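Prorkthorpe students to present parcel-handling robot project

PRORKTHORPE, Sunday, March 10, 2019 - The Chege Robotics Club will present its first parcel-handling project at the Parnuvberg student automation competition in April.

The project, named Plallari, asks how a robot might learn to pick up and set down wrapped boxes in an ordinary office. Students carry out each task by hand, record it from head height and label the movements for use in training. Glossy gift wrap was included in the program because reflections and creases make the edges of a box harder for software to find.

The club has 37 members, and nearly 100 recordings have been labelled to date.

"Our students have learned to look closely at how people use their hands," said Sharon Ndung'u, club coordinator. "That work comes before any programming."

Team captain Josphat Laizer will lead the 20-minute presentation to the judges. Labelling continues after class until the competition - new members are welcome and no experience is required.

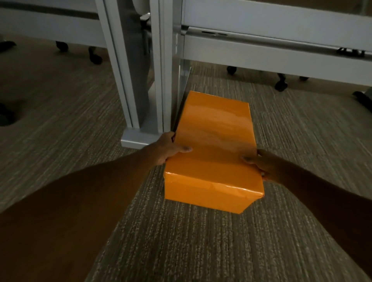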